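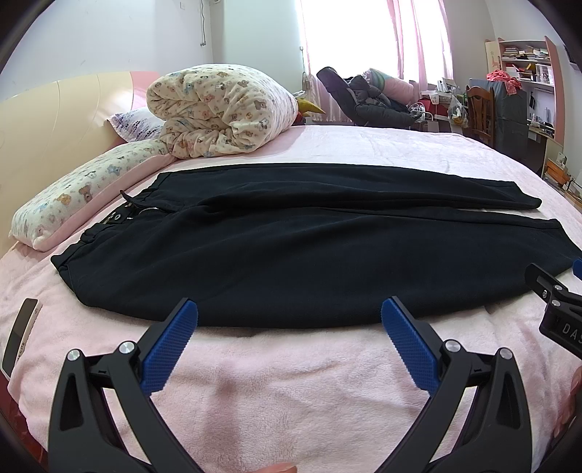 How do you teach a robot to fold trousers if there's no robot in the room?

You give a person a gripper with a camera on it, let them do the job by hand over and over, and train the robot on those recordings afterwards.

I got that out of the way first since it's what I had to ask within five minutes of walking into Gaderero's open day in June 2022, and I felt a bit silly asking. I'd gone expecting arms. Big ones, ideally orange, behind a fence. There was one arm, and it was switched off at the back of the ground floor while everybody crowded round a table of towels!

Anyway. Getting there: the lab is at the far end of the Magnusson building, and the signs run out at the bike sheds, so follow the smell of coffee. You sign in, get a sticker, and get put in a group. Mine was taken round by Eilif Haugen, who talks very fast and walks faster, and we lost a couple from Leeds somewhere near the lifts (they turned up later, with cake).

The first stop was the talk, which I'll be kind about. The slides were small and the room was warm. The bit that stuck was about why they bother with people's homes at all. A robot trained on one clean bench gets very good at that bench. Put it by a bed with a fleece blanket and a heap of comforter at one end and it has no idea what it's looking at. So the tool goes out to bedrooms and kitchens, and the mess comes back with it - curtains, cushions, bookshelves, a desk with a plastic bag on it, whatever happens to be about.

Clothes are their main thing at the moment. Eilif called trousers "the rude garment" and then wouldn't explain, but I think I worked it out later. A towel is the same all over. Trousers have a waistband at one end and hems at the other, and a drawstring that trails off wherever it fancies. Black ones are worse again, because the folds hardly show up. On a pink blanket you can at least tell where the cloth stops, though where one leg lies over the other is another matter.

Then we got to have a go, and this was easily the best part of the day. You hold the thing and close your hand and the two jaws come together. The fingers are black with blue ridged pads on the ends, and you're very aware of those pads because they're all you've got. No fingertips, no feeling the seam. I tried to pick up the edge of a tea towel and pinched the tablecloth. Second go, same again. By the third I'd learned to come in low and nudge the cloth into a little ridge first, and I was so pleased that I said "ha!" out loud to a room of strangers.

Mwangi Magesa was looking after that table. He told me the nudge is just the sort of thing they want on record. People find it without being told, and it would be a pain to write down as a rule. I asked whether my failed goes counted. He said they keep them but mark them, and that there's some argument in the lab about what to do with them. He's in favour of using them. Eilif, passing behind us, said he wasn't, and carried on walking.

Upstairs was the results room, and here's what I scribbled on the back of my leaflet:

- a training set for one garment is 500 recordings
- each one runs to 30 seconds at most
- they're collected in 4 homes, and then the robot is tried in 2 homes it has never seen

The trick, as I understood it, is that the camera sits in the same place on the hand-held tool as it does on the robot's wrist. So what the robot sees when it reaches for a pair of trousers is much the same view the person had: two jaws, two pads, cloth just beyond the tips. There's a piece of software called Clelus that lines the recordings up and works out where the tool was at each moment. I nodded a lot through that part.

What impressed me was how plain they were about what doesn't work yet. The robot does well when the trousers are already laid flat. A leg that bulges or curls up at the hem can throw it, and it will sometimes grab the blanket along with the cloth, which made me feel better about my tablecloth. Starting from a crumpled pile is next on the list, and they wouldn't promise a date.

We did get to see the arm move in the end. It folded one tea towel, slowly, and got a round of applause. A small boy asked if it could do socks and was told to come back in November, when there's another open day with the Plulance people, who make the pads. I might go to that myself.

Practical bits, if you're thinking of it: it's free, the lift is small, the talk is skippable and the hands-on table isn't, so go there first before the queue builds up. Wear something with sleeves you can push up. The coffee is good, the biscuits had gone by the time I reached them, and the last bus leaves from the other side of the road from where you'd expect.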